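Tetex cylinder, pressure valve drips every June

Sorin Barbu, 07/08/2018
Unvented Tetex cylinder in the Stimthorpe house, 2 years old. The relief valve drips whenever it heats up. Rendora quoted me 1,209 for a new valve and tank. The valve is the size of a plum.
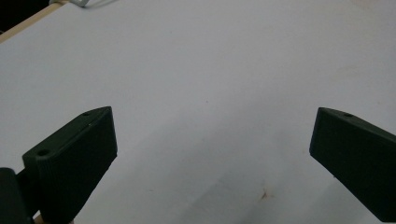
cozma_fan: Check the expansion vessel first. If it has lost its air, the water has nowhere to go but out the valve. Shut off, drain down, pump it up, done. And lay the parts out on something plain and white like that tabletop, or you'll be hunting washers until Christmas.

Cornel Stanciu: Disagree. Six times out of 6 in my building it was grit on the valve seat. Twist the cap, let it flush — cheaper than a pump.

cozma_fan: Your building has grit because your building is mostly grit.

Sorin Barbu: Twisted the cap. Now it drips faster. Thanks, Cornel.
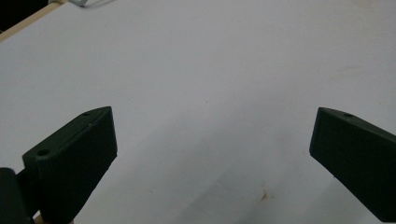
Rusty mark on the white top, near the bottom.

Cornel Stanciu: Then it's the vessel. As I was about to say.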